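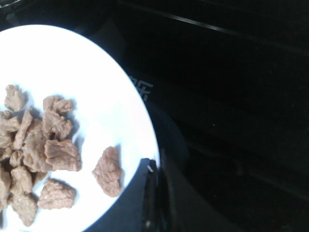
Cooked meat, white plate

Diesel or gas for a used box truck? (3,000 lb loads, short trips)

keoghroad
Posted February 6, 2025
I do deliveries for a small furniture place and my old truck is done. Frame rust, plus the transmission slips going into 3rd. I've found two I like. One is a diesel with 156 on the clock (thousand, obviously) and the other is a gas V8 with fewer miles but a rougher box. Heaviest load I carry is 3,000 lb, mostly in town, maybe ten stops a day. What would you buy?

liftgate_lou
Gas, no question. Short hops kill a modern diesel. The particulate filter never gets hot enough to clean itself and then you're sitting in a parking lot doing a forced regen while the customer calls. I had three of those in one month.

Tomás Dunne
I'd push back on that a little. I've run diesels in town for 10 years and the trick is one decent highway run a week, half an hour at a steady speed. My filter is original. What kind of idling do you do, keoghroad?

keoghroad
Too much, probably. The liftgate is slow and I leave it running so I don't flatten the battery.

liftgate_lou
Well there you go. Idling is the worst thing for it. Gas!

Tomás Dunne
OK yeah, with that much idling I'd lean gas too. But Lou, you had that truck tuned, didn't you? I wouldn't blame the filter for everything :)

liftgate_lou
It was a mild tune and it was the previous owner!!

pallet_jen
Whichever one you pick, crawl under it and look at the spring hangers and the crossmembers behind the cab. I bought a pretty one last May and spent more on welding than on the engine. Also run the liftgate up and down with weight on it, not empty.

keoghroad
Good call Jen, I only tried it empty. The seller on the gas one says the box leaks at the front corner. Dealbreaker?

pallet_jen
For furniture? I'd want money off. Resealing the corner is a Saturday job if the wood behind it is still hard. Poke it with a screwdriver.

keoghroad
Going back with a screwdriver and a pile of sandbags then. Will post what I find.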